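Can a machine put your toothbrush away yet?

The woman who runs the chores project at Vernel laughs when I ask how long it will be before a robot tidies her bathroom. "Ask me something easier," she says. "Ask me about the cup."

The cup is a bit of a sore subject at Vernel. Her group wants a machine that can pick up a toothbrush and stand it in a cup, and before any machine tries it, people do the job themselves with grippers in their hands. They have 1,232 recordings of small household jobs so far, and 462 of them are toothbrushes.

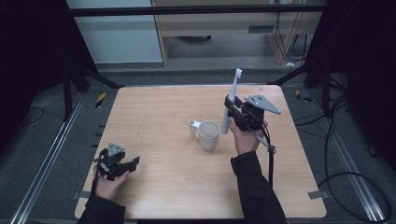
Toothbrush and cup, with a gripper in each hand.

"You and I do this half asleep," she says. "We don't think about which way up the bristles go, or that the handle has to tip a little to clear the rim. But a machine has to get all that from somewhere - and the best place is a person doing it over and over, a bit differently every time!"

She came to this from the shop floor. Before Vernel she spent 9 years at Stokeo, a packing firm, where the machines were fast and strong and, in her words, "completely lost if a box arrived sideways." That is why she loves the household work. Nothing at home arrives the same way twice.
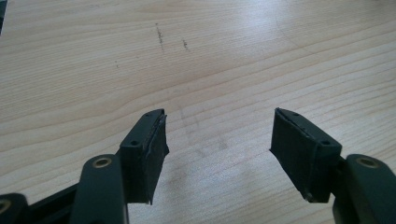
What surprised me most was how much of our talk was about fingers. I had expected to hear about software all afternoon, and she kept coming back to grip. She lights up on the subject of the black pads on the inner faces of the two green fingers, where an edge has frayed and one corner curls up. "Grip is half the story," she says. "A smooth plastic handle wants to turn on you. You feel it in your own skin and squeeze a little harder, and you never notice you did it. Giving a machine that feeling is wonderful, fiddly work."

So what can be done today? She is careful here, and I liked her for it. Picking up one known thing from a clear table, yes, most of the time. Folding a shirt, slowly. Loading a dishwasher that somebody else has half filled, no.

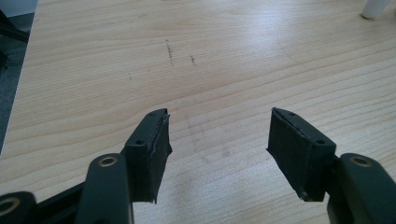 A trial at Birnside, a housewares store, taught her to be patient. The job was putting returned items back on a shelf, and the machine took 30 minutes over a cart that a clerk would clear on the way to lunch. She still calls it one of her favorite days at work. "It put a soap dish back the right way around," she says. "I wanted to phone my mother."

Next comes Majali, the group's name for a full bathroom shelf with everything on it at once, which they hope to start in May. I ask if she would let the machine loose on her own shelf. "Oh, tomorrow," she says. "But I'd move the glass bottles first."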